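Tool-free drives: are they worth it?

Every refurb newsletter eventually gets a piece praising tool-free cases, and I've never quite believed it. Anoma Begum talked me into a try at the Ballorham bench in July, so I gave it an evening. The pitch is that plastic parts save you time over screws. Maybe. My worry is plastic that gets handled by 3 different people before the machine goes out.

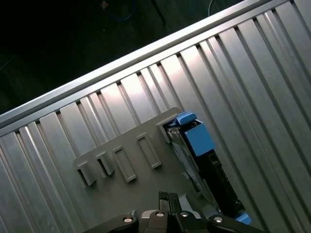 Gray plate with its five raised tabs, on the ribbed aluminum.

Tabs are the first thing I look at now. Nuwan Weerasinghe says he has seldom had one snap. I'd like to see that written down somewhere, and so far it isn't.

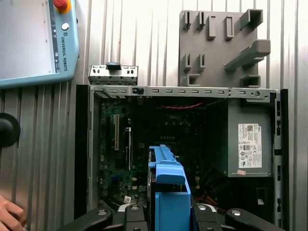 The drive caddies get the same treatment from me. A bright blue one is easy to spot inside a case, I'll grant that, but bright blue tells you nothing about how well it grips a drive. I still own a screwdriver and I'm keeping it. If you've had caddies last for years, write in and tell me which case they came from.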